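Search this manual
Print this page | E-mail this page

Grerko Cell Guide, Section 22: Recovering from a Stalled Gripper

Use this section when the arm stops over the table with the gripper low and the pendant reports fault 43 (grip force not reached).
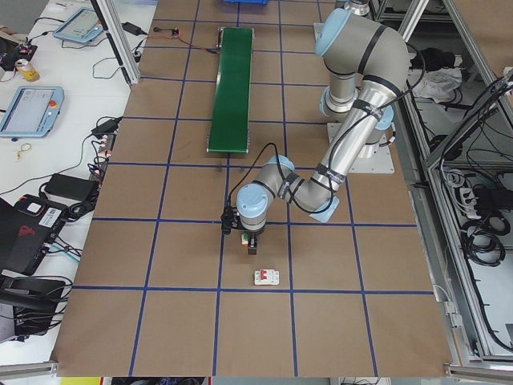

22.1 Clearing the fault

CAUTION: A part may be released when power returns to the gripper. Keep hands out of the grid cell below it until step 5 is complete.

1. Press the red emergency stop button on the pendant.
2. Wait 21 seconds for the drive supply to discharge.
3. Check the cables along the forearm. If a strap has slipped and the cable is pulled tight at the wrist, stop and go to 22.2.
4. Release the emergency stop. Select Manual and set the speed to the lowest value.
5. Jog the tool straight up until it is clear of all parts. Do not rotate the wrist first.
6. Open the gripper from the Tool menu and remove any part left between the fingers.
7. Clear the fault and run the Jevlow homing routine.

Note: Parts lying on the paper may have been moved by the gripper. Put them back in their taped cells before you restart the program.

22.2 If the fault returns

Do not raise the grip force above the value in your program. Cells shipped before September have the older Tefera finger pads, and these must be replaced after 300 hours of use. If new pads do not fix the problem, save the fault log and send it to Plevier Service with the cell serial number.

Last updated: 2021-06-28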